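Störungsmeldung Abrechnungsportal Traseo
Bereich: Rohölabnahme und Abrechnung der Förderanteile
Meldende Stelle: Brilley Rohöllogistik, Disposition Ovville
Bearbeitung: Dinesh Roy, Anwendungsbetreuung
Priorität: hoch
Status: gelöst, Nachbeobachtung bis Ende September

Beschreibung der Störung

Die Disposition Ovville meldet, dass elektronische Abholscheine der Tankwagenfahrer seit dem Monatswechsel nicht vollständig in das Abrechnungsportal übernommen werden. Betroffen sind 17 Abholscheine von Pachtflächen des Förderunternehmens Biswas. Die Scheine liegen auf den Fahrzeugterminals als abgeschlossen vor, erscheinen im Portal jedoch mit dem Vermerk "Nettomenge fehlt". Die Auszahlung an die Inhaber von Förder- und Lizenzanteilen kann für diese Mengen nicht freigegeben werden.

Auswirkung

Der Zahlungslauf September ist für die genannten Pachtflächen gesperrt. Die übrigen Lieferungen werden ordnungsgemäß verarbeitet. Eine Beeinträchtigung der Tourenplanung besteht nicht.

Verlauf der Bearbeitung

08:40 Uhr - Ticket angenommen. Rückfrage an die Disposition, ob die Papierbelege der betroffenen Fahrten vorliegen. Dies wurde bestätigt.

09:15 Uhr - Schnittstellenprotokoll geprüft. Die Datensätze treffen vollständig ein, werden aber bei der Umrechnung auf Standardbedingungen abgewiesen. Fehlercode 50, "Tanktabelle ungültig".

10:05 Uhr - Abgleich der Tanktabellen. Biswas hat im Vormonat fünf Lagertanks neu vermessen lassen und die geänderten Tabellen fristgerecht eingereicht. Im Portal sind sie hinterlegt, das Feld "gültig ab" ist jedoch leer.

10:30 Uhr - Zwischenbescheid an die Disposition: Bis zur Klärung sind keine Mengen von Hand nachzutragen. Manuelle Einträge würden beim erneuten Einlesen als Dubletten geführt.
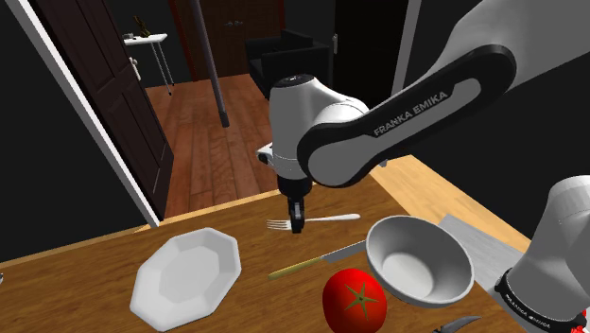 Ursache

Die Einlesemaske übernimmt das Gültigkeitsdatum nur, wenn es in der ersten Zeile der Tabelle steht. In der von Biswas verwendeten neuen Vorlage befindet sich die Angabe in Zeile 6. Eine Warnung wurde beim Einlesen nicht ausgegeben.

Maßnahmen

1. Gültigkeitsdatum bei allen betroffenen Tanktabellen ergänzt und durch eine zweite Person gegengezeichnet.

2. Abgewiesene Abholscheine um 13:20 Uhr erneut zur Verarbeitung gegeben. Sämtliche Scheine wurden ohne Fehlercode übernommen.

3. Nettomengen mit den Papierbelegen verglichen. Bei einem Schein war die Temperatur am Terminal falsch erfasst worden - die Korrektur erfolgte durch die Disposition auf Grundlage des unterschriebenen Belegs.

4. Sperre des Zahlungslaufs aufgehoben. Die Freigabe obliegt der Abteilung Anteilsabrechnung.

Offene Punkte

Die Einlesemaske ist so anzupassen, dass Tabellen ohne Gültigkeitsdatum zurückgewiesen werden. Der Änderungsantrag wurde gestellt. Bis zur Umsetzung sind neue Tanktabellen vor dem Einlesen an die Anwendungsbetreuung zu senden.

Rückmeldung der meldenden Stelle

Die Disposition Ovville bestätigt um 15:10 Uhr die vollständige Anzeige der Mengen. Einer Schließung des Tickets nach Ablauf der Nachbeobachtung wird zugestimmt.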